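# Two-arm handling of shiny household objects

Project report, group 3, 25/02/2026
Written by Kaja Šimkus. Group members: Tarmo Pärn, Anselmo Mosquera, Kaja Šimkus. Supervisor: Irena Urbańczyk.

## 1. What we wanted to do

Our group took the topic "handling objects with difficult surfaces" from the list which our supervisor gave us at the start of the course. In the beginning we had wanted the topic about folding clothes, but another group was faster. In the end we are satisfied with the change.

The task was to make two arms move metal objects on a table without a person helping between the steps. The objects had to be ordinary things from a home. They should reflect light, and at least one should be too wide for one gripper to hold around the body. We set ourselves a goal of 58 complete trials with the final version of the program. A trial counted as complete when all objects stood upright in their target places and no arm had stopped for safety.

The control program is called Zidora. It was started by students before us and Tarmo knew it already from the summer. We did not write it new. We added the part which plans for two arms at the same time, and we changed how it decides that a grasp is good.

## 2. Objects and table

We bought the brass candlesticks at a second-hand shop called Mockus, together with the big galvanized bin with a small knob on top. Anselmo brought the pot from his kitchen and would like it back after the grading.

The candlesticks are difficult for two reasons. The stem is thin and polished, so the gripper can close well but the object can turn around inside the fingers. Also, the base is wide. If the arm puts the candlestick down with a small tilt, one side of the base touches first and the whole object rocks. In our first week almost every failure was of this type.

With the bin the weight was no problem. The problem was the surface. The side has vertical ridges, and every ridge makes its own bright line when the light comes from the windows. Our depth estimate became very noisy there. Sometimes the program believed that the wall of the bin was several centimeters closer than in reality, and the arm stopped in the air and waited.

The wooden tabletop is also glossy. This we did not think about when we chose it. The segmentation sometimes included the reflection of a candlestick as a part of the candlestick, and then the calculated height was wrong. Irena proposed to cover the table with cloth. We discussed this and decided to leave the wood, as the topic was difficult surfaces and a cloth would make the task too easy. I still think it was the right decision, but it did cost us a lot of time.

## 3. Method

We collected 400 short demonstrations by moving the arms by hand. Each of us did a part of them. Later we found that Tarmo's demonstrations were much slower than the others, and the trained policy copied this: when the start position looked like one of his, the arm moved slowly also. We made all demonstrations equal in speed before the second training.

For the grasp decision we used these values:

- finger opening after closing
- motor current in the fingers
- change of the object angle during the first part of the lift

The third value helped the most. If the candlestick begins to turn, the arm now puts it back and grasps again at a lower point, closer to the base. Before, it continued and hoped for the best.

The two arms share one space over the table. The simple solution is that one arm waits until the other is finished – this is safe but very slow. We divided the space into a left zone, a right zone and a middle zone, and only the middle zone must be reserved. Euan Pollock from the group Onside had used a similar idea for their game robot last year, and he explained it to us on a whiteboard during one long afternoon. We thank him for it.

## 4. Results

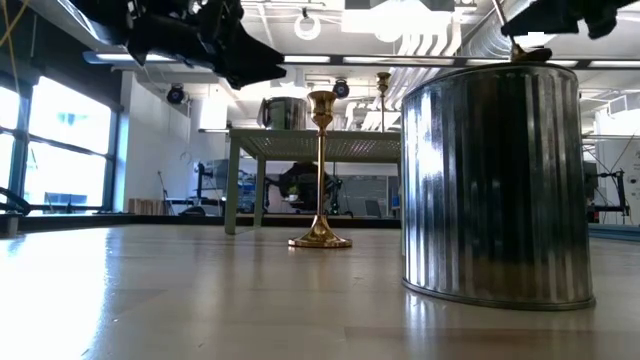 Of the 58 trials, 23 failed. We had hoped for a better number. Most of the failures came in hours with strong daylight. We noted the time of each trial but we did not measure the light, and this is a weakness of our report. With a simple light sensor we could say much more.

The failures were of different kinds. Most often the arm stopped near the bin because of wrong depth. Candlesticks which rocked and fell after placing were the second group. A small number were program errors in the reservation of the middle zone, where each arm waited for the other one. Tarmo corrected this error, but only after the trials, so we did not remove these failures from the result.

The pot was never a problem. It has a handle and the arm simply takes it.

## 5. What we would change

We would start with the light. It would be useful to repeat the same trials in the evening with only the ceiling lamps and to compare. We would also record the demonstrations at different hours, as almost all of ours were made in the morning.

The second change is about work in the group. For too long only one person understood the planning code, and when he was away at the Tovville competition we could not continue. Now there is a text file with explanations in the project folder. It is not beautiful but it is complete.

The remaining work is to test the corrected reservation and to write the user instructions for the next group. We plan to finish both in April. Anselmo also wants to try a glass vase, and Irena has said that he must bring his own vase.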